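Chapter 7
Heating Food with Waves

In this chapter you will learn:
how microwaves pass energy to food
why some parts of a meal heat faster than others
how the oven keeps the waves inside

Most ways of cooking heat the outside of the food first. A pan on a hob warms the surface, and the heat then moves slowly inwards. A microwave oven works on the water in the food. The waves make the water molecules turn back and forth, and this movement spreads through the food as heat. The waves reach only a short way in, so the middle of a thick potato is still cooked by conduction.

An oven marked 900 W delivers 900 joules of energy to the food each second, if none is lost. Dry foods take up less of it than wet ones.

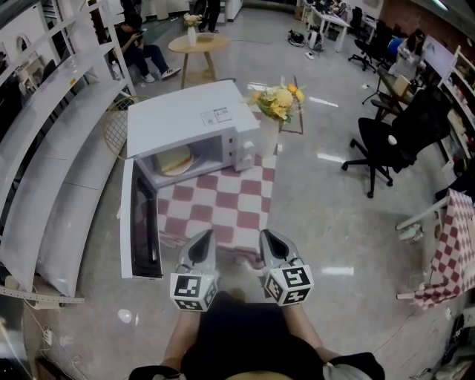 Figure 7.1 A microwave oven with its door open and a turntable plate inside.

The waves bounce off the metal walls and form a pattern of strong and weak places. A turntable carries the food through this pattern. Stirring halfway through and leaving the dish to stand also help to even out the temperature.

The door needs special care in design. Light has a very short wavelength and passes through small holes in a metal screen. Microwaves in a kitchen oven are centimetres long and cannot get through in any useful amount.
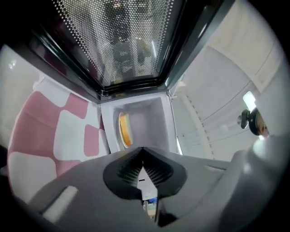

Ekwueme asks whether a larger hole would matter if there were only one of them. It would. The size of each hole counts for more than the number, and a damaged screen should never be used. We return to this question on page 173.

Before you start
Look back at your notes on conduction. Then write down two foods that heat quickly in a microwave oven and two that heat slowly. Keep your list for Activity 13.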